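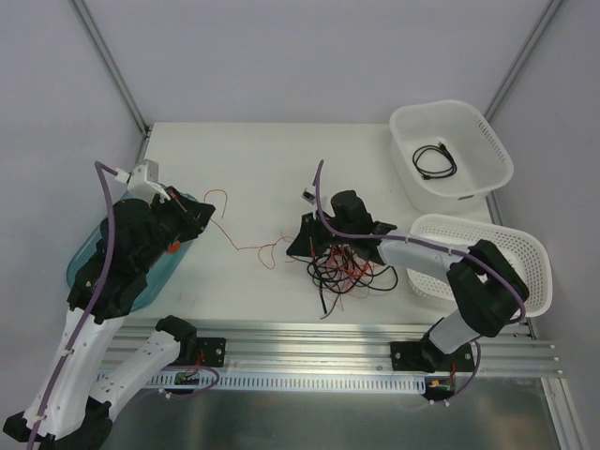 Cables Are Still the Hard Part

May 24, 2021

Posted by Roald Dalen

Every spring someone asks me whether a robot can tidy a desk drawer yet. My answer since March has been "some of it, slowly."

Rigid parts are mostly solved. Give a pair of arms a box, a bottle or a tray and the planner needs one pose and one grasp. The object keeps its shape while you move it, so the model you had before the pick is still good after it.

A cable has no single pose. Pull one end and the other end does something you did not ask for. Put two or more in a pile and the camera sees crossings without knowing which strand is on top. Sorting a tangle of wires into baskets takes a person very little thought. For a two-arm cell it means finding a free end, pinching it without taking its neighbor, lifting, checking what came along, and often putting it back.

We ran a version of this at Olletton with the Prillum planner. The task was 13 loose leads in a heap, one lead per pick. The best run cleared 6 before it needed a person. Two failures were double picks. The rest were the planner refusing to commit to a grasp, and I would keep that behavior, given what a bad pull does to a connector.

Laundry has the same problem with more surface area. So do garden hoses, bread bags and headphone cords. Loading a rack of identical cups is a different class of job, and I would trust a machine with it today if the cups were plastic.

On the shop floor the usual fix is to change the part. Westerberg ships its harnesses clipped to a card, and a plain gripper handles the card fine. Homes do not come with cards.

Next I want to try pinning the heap with one arm while the other pulls. Numbers when I have them.

Filed under: manipulation, chores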